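Home Explore Notifications Lists Bookmarks Profile More

Thread. I've spent three weeks reading up on fermented oat porridge because a leaflet came through the door telling me it would change my mornings. My mornings are the same. I have opinions though.

The leaflet was from Prelen, who sell a "live breakfast" in a pouch. You add water, leave it on the side overnight and eat it cold. Four pouches to a box. I paid for the box myself, before anyone asks.

First claim on the leaflet: "our ancestors ate this way every day". Whose ancestors? Mine were in Lancashire and as far as I can tell they ate bread, dripping and whatever was going. There's a real history of soured oats in Scotland and Wales, sowans and llymru and so on, and it's worth reading about. None of it came with a pouch.

Sowans, by the way, was made from the husks left after milling. You soaked them for days and got the last bit of starch out. It was a food for people who couldn't afford to throw away husks. I find it a bit much to see that turned into a lifestyle.

Second claim: "up to 43% more available minerals". I love an "up to". My train is up to on time. More than what? Raw oats? Cooked oats? A plate of gravel? The leaflet has a little star next to the number and I could not find the other little star anywhere on it.

To be fair to the general idea, soaking and souring grains does break down some of the phytic acid, and phytic acid does get in the way of you absorbing iron and zinc. That part is ordinary food science. What I can't get from there to is "feel it by Friday".

If you eat a mixed diet and you're not short of iron, I doubt you would notice. If you are short of iron, please see a GP and not a pouch.

Third claim, and this is the one that got me going: the word "live". Live when? Live in the packet? It's a dry powder. I wrote and asked. The reply said the product "supports a live environment", and I'd say the same of my washing-up bowl.

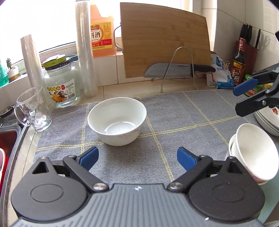 Anyway, I made the home version to compare. Ordinary porridge oats, tap water, a spoonful of plain live yoghurt, cloth over the top. Twenty-four hours in my kitchen and it smelled faintly of yoghurt. Forty-eight and it smelled like a cheese shop on a warm day. I cooked it and it was fine. Sour, thick, perfectly nice with salt.

Cost of mine: pennies. I didn't work it out to the decimal because I had half the bag already. Cost of theirs: enough that I hid the receipt from myself.

A few people replied to my first post on this saying I should try Nidus instead, because Nidus is "the proper one". I looked. It's the same sort of powder in a brown packet with a drawing of a nest on it. Brown packets are doing a lot of work in the food business at the moment.

Somebody else sent me a link to the Lirnside study, which gets quoted on every one of these sites. So I read it. All of it, including the tables at the back, which I suspect puts me in a small club.

It had 156 people in it. They ate soured oats for breakfast for four weeks in June and filled in a form about how they felt. There was no comparison group eating ordinary oats. You can't learn anything about souring from that. You might learn that people who are asked to eat breakfast every day feel better for eating breakfast.

Also, June! Everybody's in a better mood in June. Run it again in a wet February and get back to me.

The form asked them to rate their "inner ease" out of ten. I've read that line several times and I still don't know what I'd put. Six? Is six good?

One of the sites says the study "followed 920 breakfasts". Well, 156 people having breakfast for four weeks is a good deal more than 920 breakfasts, so either most of them skipped it most days or someone has made the number up. I asked which. No answer yet.

Now the bit where I annoy the other side. I don't think it's all rubbish. Soured porridge tastes of something, which plain porridge mostly doesn't. It keeps you full because oats keep you full. If you like sour things you'll probably like it.

My objection is to paying extra for a worry. The leaflet spends its whole first page telling you that your current breakfast is "dead". I was quite happy with my breakfast until then.

You see the same trick with Âu, the drink people keep recommending me. First it tells you you're dehydrated in a special way that water can't fix, then it sells you water with something in it. I've not tried that one and I'm not going to, so don't send me a code.

Several of you have asked about safety if you do it at home. I'm not an expert, so go and read someone who is. What I do is use clean kit, keep the batch small, cook it properly before eating, and bin it if there's any fuzz or pink or a smell that makes me step back. I wouldn't give it to a baby or anyone who's poorly.

And no, you can't "scrape the top off". Someone always wants to scrape the top off.

Replying to the person who says their skin cleared up in a week: I'm glad, and I mean that. But you also told us you'd stopped drinking and gone on holiday, so I'm not sure the oats should get the credit.

Replying to the one who says I've been paid by "big cereal". I wish. Where do I sign up? I've been eating the shop's own brand for years and they haven't so much as sent me a spoon.

The pouches, for completeness. Number one was gluey. Number two I left longer and it was gluey and sour. Number three I cooked, which the leaflet says not to do, and it was the best of the lot, because by then it was porridge. Number four is still in the cupboard if anyone local wants it.

Oh, and the texture question, since it keeps coming up. Rolled oats go soft and a bit slimy. Pinhead oats hold up much better but they want the full two days. Jumbo oats I haven't done. Oat flour turned into something I could have hung wallpaper with.

Toppings: salt and butter, or stewed apple. Honey was too much on top of the sour. I've been told marmalade and I'm thinking about it.

If anybody has a proper trial, with a group on ordinary oats and a group on soured ones and nobody told which is which (good luck, given the smell), post it underneath and I'll read it. I'd be happy to be wrong. I've still got half a jar of the stuff in the fridge.

Update, 24 June 2025: Prelen have replied about the 43%. It's compared with "a typical breakfast". I've asked what a typical breakfast is.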